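Two gripper models, one simulator

I spent most of June deciding between two parallel grippers for the bench arm. The choice came down to the Rasthorpe, which has padded fingers and a short stroke, and the Zevell, which has thin flat ones and opens a good deal wider. I can't afford to buy both and find out, so I built each one in Stistura and let them work through the same set of picks.

Each gripper got 200 attempts. Same arm, same controller gains, same wrist camera view. I changed the starting pose a little every time and left everything else alone. A full batch took roughly 35 minutes on my machine, so I could start one before dinner and read the log afterward.

The Rasthorpe was better on small blocks. The pads forgive a bad approach angle, and the controller never had to fight for the last bit of closing. On anything wide it ran out of stroke and pushed the part away.

The Zevell had the opposite problem. It got around the wide parts easily, but if the yaw was off by more than 3 degrees it tended to catch a corner and turn the part. Celeste Carrilho suggested slowing the last stretch of the approach, and that fixed a lot of it. She had run into the same thing on her Hjaltested arm.

The wrist camera took longer to settle than the grippers did. I wanted both fingertips in view all the way down, and that costs you the bottom of the picture, where the housing sits. With the fingers open like this you can still see a corner of the dark part between them, picked out by its red edge, and that corner is what I line up on before closing.

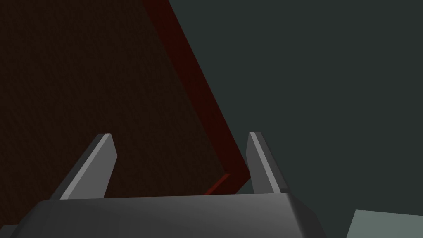
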